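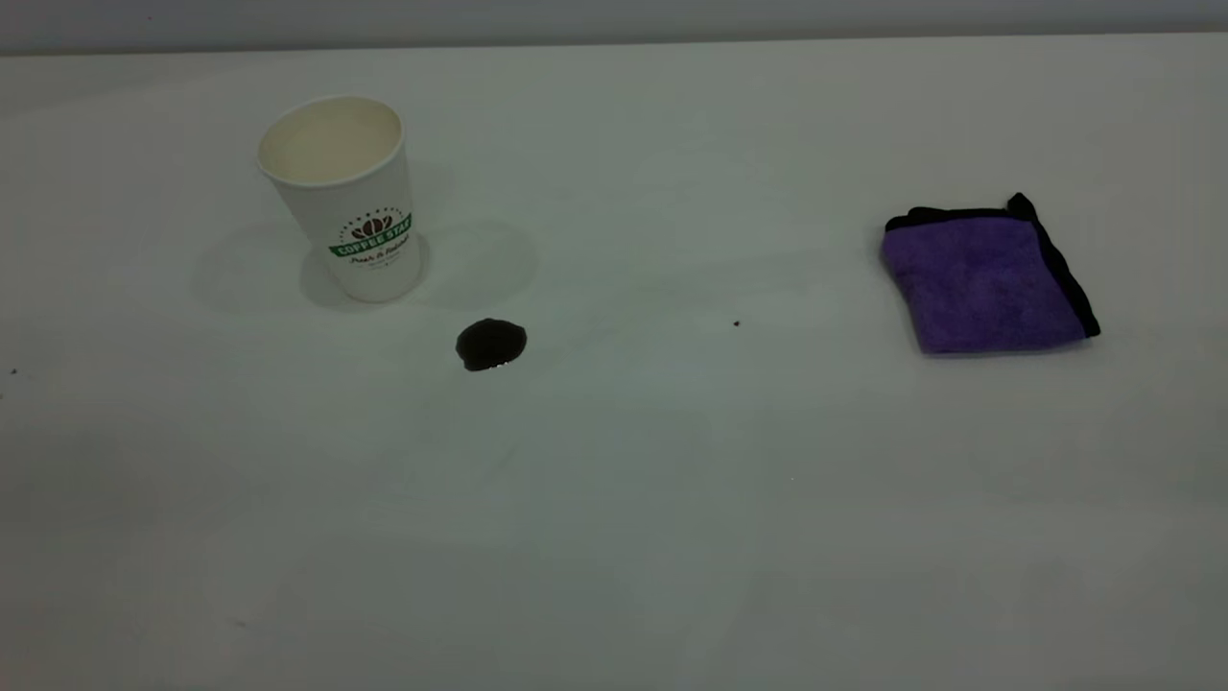 Sarkside > Stories > People at work

Devendra Tomar buys paper cups for a living, or this is how he explains it to his children. He runs a small supply business in Firkville, and his customers are mostly coffee stands, two bakeries and the canteen of the Singhal building.

I asked him first what a person should look at in a cup. "The rim," he said. "Everybody looks at the print. But your mouth is on the rim. If the paper is rolled badly, you feel it with every sip."

He started in December, 17 years ago, with one order of 300 cups for a wedding. The cups were too soft and the guests had to hold two together. "I was very ashamed. After this I filled every sample with hot water and left it on my desk for 13 minutes. I still do it."

Printing is the part where he argues most with customers. Many of them want a picture all around the cup. He prefers one mark on plain white, low on the side – a few coffee beans, a ribbon with the name, a short line such as "Fresh & Natural" under it. "Small letters are a problem," he told me. "On the screen they are beautiful. On the cup you need glasses." He asks owners to read their own text from across the counter before he sends it to the printer in Gondum.

And the taper? He laughed at my question, but he answered it seriously. A narrow base lets the cups stack, and a sleeve of 100 fits under a counter. If it is too narrow, the cup falls when somebody puts a spoon in it.

Does he drink from paper at home? "No, no. My wife would not permit it. At home I have a steel glass from my mother." In the office he drinks his tea from whichever sample came that morning, without a lid. Lids he buys from another supplier, and about them he did not want to talk.

Jun 30, 2025

Contact Sarkside | All rights reserved | Back to top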